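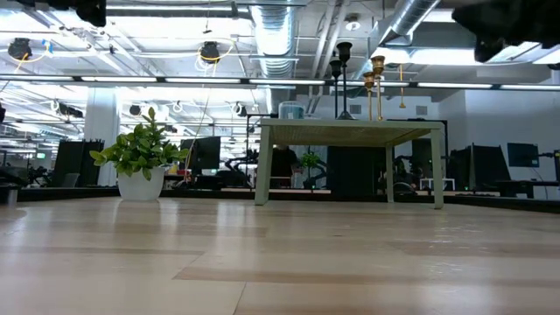
Skodo is a boxed set of 112 cards for teaching and practising visual grouping: how people decide which things on a page, a form or a screen belong together. It is published by Altside and is now in its second edition. Design tutors use it most, along with small product teams who want a shared way of talking about layout before anyone opens a drawing program.

The cards are 115 mm square, printed on both sides on 400 gsm uncoated board. You can write on them in pencil and rub it out again, though the black areas will start to shine if you do this often.

## How the set is divided

- **Arrangement cards.** Plain shapes, lines and blocks of dummy text. These are laid out on a table to build a rough page.
- **Principle cards.** One each for proximity, similarity, common region, continuity, closure and so on, with a short definition on the front and a worked case on the back.
- **Fault cards.** Each shows a layout that groups the wrong things together, such as a label sitting closer to the field below than to its own. The back gives one way to mend it.
- **Brief cards.** Short tasks like "a bus timetable for one stop" or "the back of a seed packet".

The text was written by Kyriaki Gavalas, and the layouts were drawn by Horacio Bustos. The first edition had a separate booklet, which people lost, so the instructions are now on cards as well.

## Running a session

Most groups start with a brief card and a handful of arrangement cards. Give them ten minutes to lay out the page, then deal one principle card face up and ask them to rework the layout using only that principle. Proximity is the best one to begin with, as it needs no colour and no extra lines. Common region is harder than it looks, because people tend to draw a box round everything and end up with no groups at all. 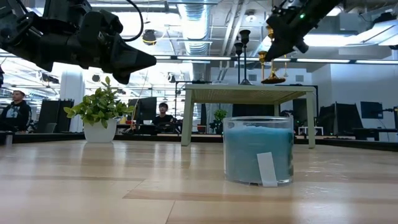

After the first rework, swap tables. The second group says out loud what they think belongs together, and the first group keeps quiet until they have finished. This is usually where the useful arguments come from. If a price is read as part of the wrong item, the layout needs changing, however clear it seemed to the people who made it.

The fault cards work well as a warm-up or for one person on their own. Look at the front, say what has gone wrong, then turn it over. Some have more than one sensible answer, and the back of the card says so where we think that is the case.

You will want a clear table, big enough for 2 layouts side by side. The cards also work on a magnetic board with the clips sold separately – tape marks the board, so please don't use it.

## What changed in the second edition

- Rounded corners on every card. The old square ones bent.
- The continuity and closure definitions were rewritten after comments from Chrysanthi Konstantinidis, who teaches with the set and found students mixing the two up.
- The fault cards now include phone screens and paper forms as well as posters.
- Similarity no longer relies on red and green. The shapes differ by outline, size or tone, so the cards can be read by people who don't see those colours apart.
- A lift-off lid replaces the sleeve.

Cards from the two editions can be mixed, but the backs are a slightly different grey.

## Questions

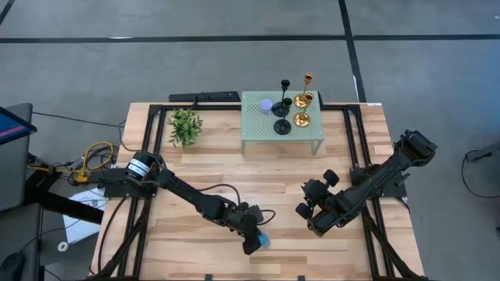

**Do I need any training in design to use the cards?**

No design training is needed to take part. Whoever leads the session should read the instruction cards beforehand and try one brief themselves, which takes less than an hour.

**Can I buy single replacement cards?**

We sell replacements by section only, as the cards are printed and cut in sheets. Write to us with the edition and the section you need.

**Is there a digital version?**

There isn't one at present. Thodoris Liapis is testing a printable sheet of the brief cards, and it will be listed on this page when it is ready.

## Care and storage

Keep the box flat and away from damp. Wipe the cards with a dry cloth only.

Page last updated 18 August 2018.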